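Progress report to the Pravden Small Grants Fund
Linen Room project, Foro community house
Period covered: January to April

Where we are

We're further on than I dared to hope when I sent the last report! The linen room is open two afternoons each week, the shelving is up, and we have lent out tablecloths, sheets and towels to more households than the whole of last year. Your grant was for 200 items to be sorted, mended where needed and put back into use. At the end of April the count stood at 95 finished, with another 40 washed and waiting for their turn on the table.

That leaves a fair pile still to do, and I say more about the timetable further down. The slow part was always going to be the start, when we had no labels, no system and everything living in bags under the stairs. The bags have gone now. You can walk into the room and see the floor, which gives me more pleasure than it probably should.

What the money has paid for so far

The shelving came first, then the second-hand ironing press from Samonte, then thread, tape, labels and a new lamp for the mending corner. The press was the big purchase and it has earned its keep already. A double sheet used to take one person most of a tea break, with a lot of folding and shuffling along the board, and now it goes through in a few passes and comes out flat enough to stack straight away.

We spent less than planned on labels. The woven ones we had priced looked lovely but would have taken weeks to arrive, so we bought plain cotton tape and a laundry pen instead. The tape is stitched into one corner of each piece with its size and a shelf letter. Borrowers can read it, we can read it, and so far the ink has stood up to the wash.

The money left over from labels went on a second set of storage boxes, which I cleared with Drerkamell, our accountants, before ordering.

White cloth

White pieces make up the largest part of what people give us and they are the hardest to sort. On a coloured cloth a thin patch or a pulled thread shows up from across the room. On white you have to spread the thing right out and go over it slowly, in decent light, with your hand flat on the fabric. We have moved this job to the mornings for that reason, and we do one piece at a time from end to end before the next one comes off the pile.

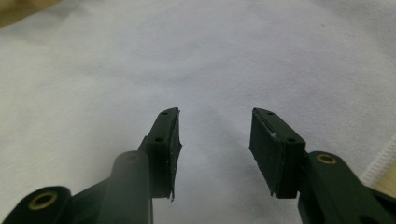

Folding and shelving

Folding was the subject of our liveliest meeting (I had no idea people felt so strongly about thirds). We settled on one method for everything flat: long edges together, smooth towards the fold, then halves again until it fits the shelf. The fold faces outwards, so you can lift a single sheet from the stack without the rest sliding after it. Towels are still rolled, and the roll faction is very happy.

Sheets and tablecloths are shelved by size, with the largest at waist height. We had them at the top to begin with, and getting a heavy tablecloth down from above your head is no fun at all. Pillowcases have gone up there instead. Napkins live in the storage boxes in sets, tied with leftover tape.

I would also like to record how good the mending has become. We started with two people who could darn properly and everyone else learning from them. Now most of the group can deal with a frayed hem or a small hole, and the work being turned out is neat enough that I have to look for it. Pieces that are past mending are cut down for cleaning cloths and dusters, and those get used in the community house kitchen.

What has been harder

Drying has been our weak spot. Through January and February the back room was simply too cold and we had sheets hanging for longer than anybody liked. We bought nothing to solve it. We moved the lines to the upstairs landing, where the heat from the hall collects, and changed wash days to fit around the choir. It works, although anyone coming up to the office has to duck.

We also underestimated how much table space sorting takes. A large piece needs to lie open with room to turn back an edge and check the weave on both sides, and our old folding table was too short for that. The hall has let us have the use of a longer one in the mornings. I would like us to have our own, and there is a line about this under next steps.
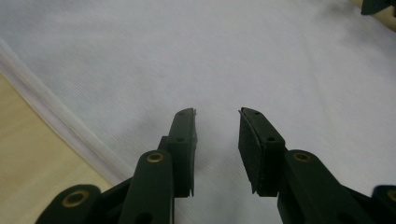 Consolacion Lumanlan
Project lead, Linen Room, Foro

The next stretch

The 40 washed pieces come first, and I expect most of them to need only a label and a press. After that we go on to the remaining stock, which is a mixed lot with plenty of tablecloths in it. Tablecloths tend to bring stains with them, so I have allowed longer for soaking and a second wash. On our present pace we will reach the full 200 within the grant period, and I will write at once if that begins to look doubtful.

Lending will go up to a third afternoon if we can staff it. There is certainly the demand. Families with visitors coming, people moving into an unfurnished flat, a birthday lunch that has grown beyond the household's own tablecloth: they all find their way to us, and many now come back with something to give. The returns have been very good. Things come back clean, and quite often better folded than we sent them out!

I would like to ask whether the unspent part of the training line could be put towards a long sorting table of our own. The group has taught itself so well that we no longer need the outside sessions we budgeted for. A written quote can follow if you are willing to consider it in principle.

The spending sheet and the item list are attached separately. On the item list, a star beside an entry means it has been out on loan at least once. You are very welcome to visit on a lending afternoon, and if you can manage a morning as well we will gladly find you a pile to fold.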